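Search this site Go
2 min read
Print | E-mail

Cleaning golf grips at the kitchen sink
Jul 22, 2025

My grips had gone so slick that I was hanging on to my 7 iron like a subway pole, so last night I finally washed the lot (first time since October, oops!).

Fill a bucket with warm water and a squirt of dish soap. Scrub each grip with an old nail brush, top to bottom, and keep the water away from the hole in the butt end. Wipe with a clean wet cloth, then towel them off and stand the clubs up overnight, grips in the air.

Still shiny? Go over them lightly with 80 grit paper, rubber grips only please. I did my corded ones once and regretted it for a whole season. My pal Alun Rowlands swears by 600 and a lot of patience, but I don't have the patience. 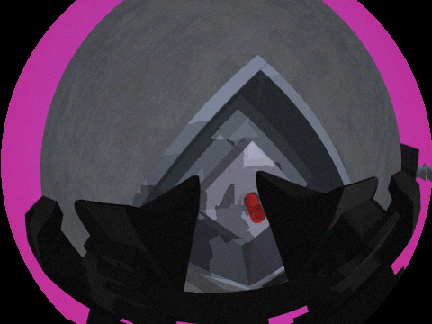
A small red cylinder in an open grey bin.

Tees and ball markers can go in the same soapy water afterward. Wooden tees need to come out fast or they swell, and I lost 10 good ones that way.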